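Hikach starter template: pre-release check, filled in

Branch: release-candidate. Checked 2026-05-23 by Serena Farina, comments as I went. Raffaele has the second pass.

1. Clean install, empty directory
OK. Used the create command, not the global one. 441 packages, no peer warnings. Took a while on office wifi.

2. Lockfile committed and matches
OK now. Was stale from March, Eusebio regenerated it.

3. Audit, production deps only
FAIL then OK. One high, in the old markdown parser. Bumped. Dev deps still show two moderates, leaving those for Gerora, see 9.

4. No secrets in the template
OK. Grepped for keys and tokens. Found a .env.sample with a real looking password in it, Nelly says its dead. Replaced with blank anyway.

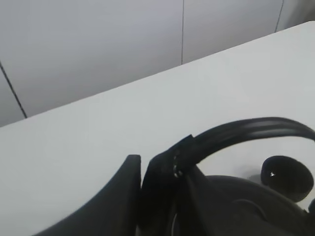 Still want a pre-commit hook for this one. Asked twice. Will open a ticket.

5. Postinstall scripts
OK. Only one left and it just prints the version. Remove next time?

6. Dev server binds to localhost only
FAIL. Was listening on all interfaces if HOST unset. Fixed in config, retested on Linux and mac. Windows not tested, no machine today.

7. Prompts handle bad input
Partly. Spaces in project name ok, slashes rejected. Empty name creates a folder called undefined. Annoying but not a blocker imo. Assunta disagrees, her call.

8. Bundle size, layout-only option
Limit 300 KB, got 462. Icon set gets pulled in whole. Switched to single imports, now under. Recheck after the merge pleas.

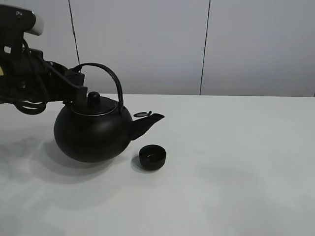
9. Carried over to Gerora
- dev dependency moderates
- Windows bind test
- "command not found" note in README, still tells people to edit PATH by hand
- Colombo theme licence line missing from the footer file

10. Sign-off
Farina: yes, if 7 is decided before tagging.
Zuccaro: pending
Marchetti: pending, wants the empty name thing fixed first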